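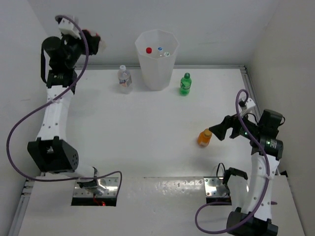 Roman Kurek asks why we blame the cable and leave the grasp planner out of it. Fair question. The logs answer most of it, so a thread.

2/ Task: two arms, bottles into a bin. Software is Pideck 3,231. The fault is a protective stop on the right arm, joint 5, torque over limit. It trips during the lift, with the grasp already confirmed.

3/ We pulled 492 lifts from the log. Every stop falls in the same band of wrist rotation. Bottle size makes no difference. A bad grasp would scatter across the whole range.
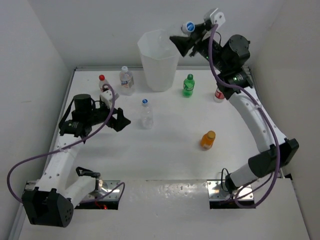

4/ Inside that band the purple line runs out of slack between the wrist and its tie point. The joint then pulls against the line and the controller reads it as a collision. It does what it should and stops.

5/ The part I like less: after a stop, the gripper output dropped and the fingers opened. Whatever was held fell. Light bottles, no harm done. With a heavier part and a hand in the cell, that's a reportable event.

6/ Cause of the drop was a config line. Gripper hold was tied to the motion enable. Yiran Yuan found it at row 770 of the export.
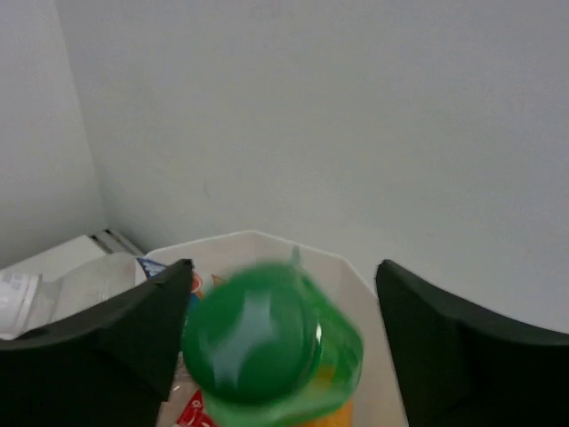 7/ Changes so far: tie point moved toward the elbow, wrist rotation limited in software, gripper hold separated from motion enable. Nobody reaches in after a stop until the arm is locked out.

8/ Rerun: 196 lifts, no stops. Too few to close the ticket. The left arm has the same routing and gets the same change in April.

9/ Torque traces go up once Wanting Li has cleaned the timestamps.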